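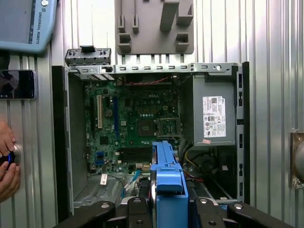 Torre de sobremesa abierta, con la placa base a la vista.

Bombo de sorteos Plillari, modelo de mesa

Os cuento primero de dónde sale este bombo, que siempre me lo preguntáis por correo. Empecé haciendo rifas para la peña de mi barrio con una bolsa de tela (sí, una bolsa de tela) y cada año había alguien que decía que los números del fondo no salían nunca. Así que me puse a probar bombos, y después de unos cuantos disgustos me quedé con el Plillari, que es el que vendo desde enero y el que uso yo misma en los sorteos del pueblo.

Gira suave, se oye lo justo y la bola cae en la bandeja a la primera casi siempre. Si se queda alguna atravesada, media vuelta hacia atrás y listo. La manivela se puede montar a derecha o a izquierda, cosa que los zurdos agradecemos un montón.

Qué viene en la caja:
Bombo con soporte y manivela
Juego de bolas numeradas del 1 al 595
Bandeja de salida
3 bolas de repuesto sin numerar
Bolsa para guardarlo todo

Si hacéis rifas más grandes, tengo también la ampliación Letley, que llega hasta el 914. Caben todas, lo he probado, aunque con el bombo tan lleno conviene darle unas cuantas vueltas más antes de abrir la trampilla. Para la lotería de Navidad en familia os sobra con el juego normal, ¡y os sobra de largo!

El montaje lleva unos minutos y no hace falta más herramienta que un destornillador de estrella. Las bolas, mejor contadas antes de cada sorteo y delante de la gente. Yo las saco en filas sobre un mantel y así se acaban las discusiones.

Envío en 7 días laborables a la península. A Baleares y Canarias también mando, pero escribidme antes y os digo el precio.

Opiniones

Pilar Saavedra: Lo compré para la rifa del cole y fenomenal. La bolsa podría ser un poco más grande.

Azlan Pasaribu: Buen bombo. Me faltaba una bola y me la mandaron enseguida.

¿Se venden bolas sueltas? Sí, decidme el número que habéis perdido y os lo preparo.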